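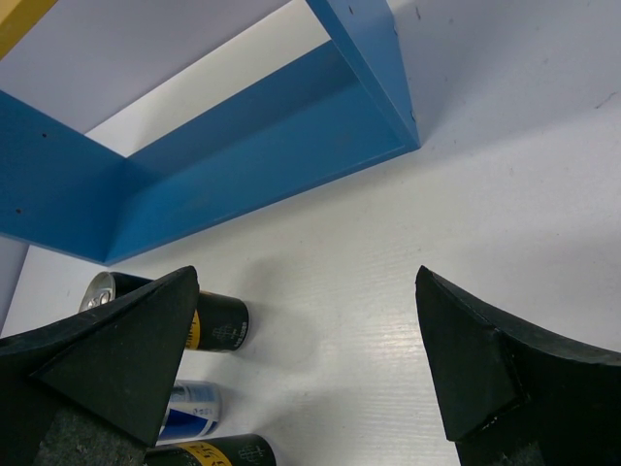

Drollby Publishes House Rules for Robots That Handle Drinks

BANUDDALE, 7/30/21 - Drollby, which tests robot arms on the sort of shelf-stocking chores most people hand to the newest hire, today released the second edition of its bench practice guide. The first edition ran to 601 words. The new one is longer, and the authors are sorry.

The guide, known in-house as Girka, sets out how a stocking trial should be laid out, run and written down. It covers cans on their sides as well as cans on their feet, a distinction the first edition skipped and the grippers did not.

"Everyone has a rule about emergency stops," said Ching-wen Chou, who edited the guide. "Very few people had a rule about what counts as a dropped can. We had 2 on the same wall, and they disagreed."

Under Girka, every trial starts from a written layout. Cables are checked before the arms are powered. If a person reaches onto the tabletop for any reason, including tidiness, the trial is logged as assisted. Where two arms share a table, the operator must name the one with right of way before either moves. Glass bottles get a clause to themselves, as does the mop.
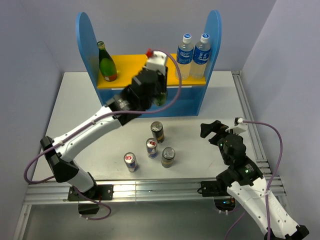

Does a lab need two arms to follow the guide?

A single arm is fine. The right-of-way section can be skipped, and everything else applies as written.

Raghavendra Lobo, who runs trials at the company's Lorente site, spent March applying the draft to his own team. "We found that 45 of our old trial records would have to be marked assisted," he said. "There was some discussion. I lost it."

The guide has 56 clauses and makes no claim to be a safety standard. Labs are expected to do their own risk assessment first and argue about cans afterward.

Girka is free to copy and adapt. Corrections may be sent to the Banuddale office, where Chou reads all of them and answers the polite ones.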